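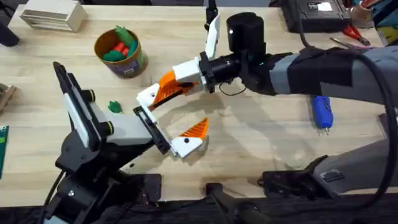
## The clock that runs fast on purpose

**1/** Evening all. I promised months ago I'd write something about the sidereal clock at Clellport, and then the summer got away from me as it always does, so get yourself a cup of tea and I'll try to do it properly.

**2/** If you've been up to the old observatory you'll have walked past it. Tall case, Zestov on the dial, just inside the door where everybody hangs their wet coats. Most visitors check it against their phone, see that it's hours out and feel a bit sorry for it.

**3/** It keeps star time. The Earth turns once against the stars in a bit under four minutes less than our ordinary day, so a clock set to the stars gains nearly four minutes on your kitchen clock every day, and over a month that adds up to two hours.

**4/** My favourite way of putting it: in an ordinary year of 365 days, the Earth goes round on its axis 366 times. The extra turn gets used up by our trip round the Sun. I've known this for most of my adult life and I still have to walk round a chair to convince myself!

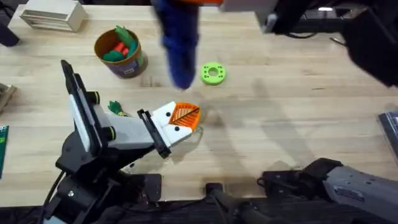

**5/** Someone replied to ask whether that means a leap year has 367, and yes, it does, give or take the fraction left over. They also wanted to know why we don't simply live by star time. Well, you'd be having breakfast in the dark by spring and at sunset by the summer, and I'm not sure the buses would cope.

**6/** Why bother with one, then? Because a star crosses the meridian (the north to south line over your head) at very nearly the same sidereal time every night. If you know the clock reading you know what's due in the eyepiece, with no sums to do when your fingers are freezing.

**7/** The old Clellport log has 1,005 timed crossings in it, all in the same brown ink, and next to each one a small note about the sky. "Thin haze." "Good." "Good but windy." There's one that only says "Owl". I could read it all night, and one night in August I very nearly did.

**8/** The crossings were for checking the clock, by the way. You looked up when the star ought to cross, watched it do so, and wrote down how far out the pendulum was. For one stretch of 59 nights there's an entry every single night, which on this coast is a minor miracle. Two whole rounds of the Moon without a write-off!

**9/** There was a sister clock at Getora, further inland, and the two were compared by telegraph. The difference between their star times gave the difference in longitude between the two places. Such a lovely simple idea, and so fiddly to do well.

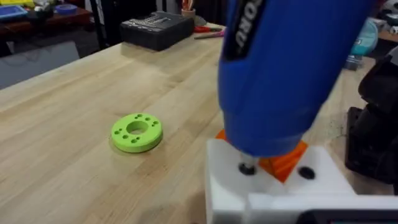 *Green disc and blue tool on the bench.*

**10/** You can try the star time business at home. Pick a bright star, stand in exactly the same spot (I use the back step on Marín Road), and note when it slips behind a chimney. Do it again the next clear night. It'll go nearly four minutes sooner, and if cloud costs you a week it'll be getting on for half an hour.

**11/** I kept mine up for 14 clear nights last winter, with a flask and a very old coat, and the times marched backwards beautifully apart from one where I'd plainly stood on the wrong step.

**12/** I'll do the longitude story in its own thread when I've finished copying out the Getora pages. If any of you have a go with a chimney, do post your times underneath, I'd love to see them.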